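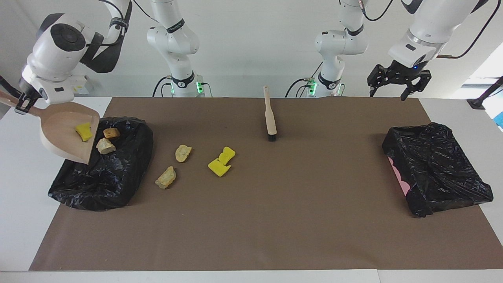 Housekeeping Basics, Session 9 – Clearing Dry Crumbs and Scraps

Welcome back, everybody, and I hope you all had a restful weekend! Today we stay with the humble dustpan and hand brush, which I'm very fond of, as those of you from the Monday group know by now.

Lay your trash bag open beside the mess before you pick up the brush. Sweep toward yourself in short, light strokes – crumbly food breaks up if you press – and gather the big lumps first. Keep the front lip of the pan flat on the surface. Then carry it low, tip it well over the bag and let everything slide off.

Torn sponge clings a little, so give the pan a gentle tap.

For next time, please read the Flirnden handout on damp wiping and bring an old cloth.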